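September 24, 2019

Notes on the speaker bio for the Wurkstead evening. Obsa Ayele forwarded the version from the Tsai agency, 200 words, and I have gone over it twice. "Visionary" appears in the first line. It calls him a bestselling author, but gives no list, no year and no publisher. Lemlem Mekonnen searched and found one title, 78 pages, self-published in January. Fine as a book. I'd drop "bestselling" until someone shows us a ranking.
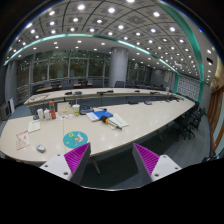 "Has advised 16 heads of industry" is the claim I trust least. Keisha Bellamy asked for names and got back "confidential clients." Could be true. Could also be 16 people who sat through the same talk at Dernesthorpe, around a long curved table like the cream-white one here, with the ceiling lights shining back off the top. Being in a room with someone is thin evidence of advising them.

Gebremedhin Sisay thinks I'm being hard on him and that all bios read this way. Most do - I still don't want our name under it.

To do: cut to roughly 7 lines, keep the birthplace and the Stenemcombe job (Hideaki Amano confirmed that one by phone), ask again about the award. No reply on the award so far.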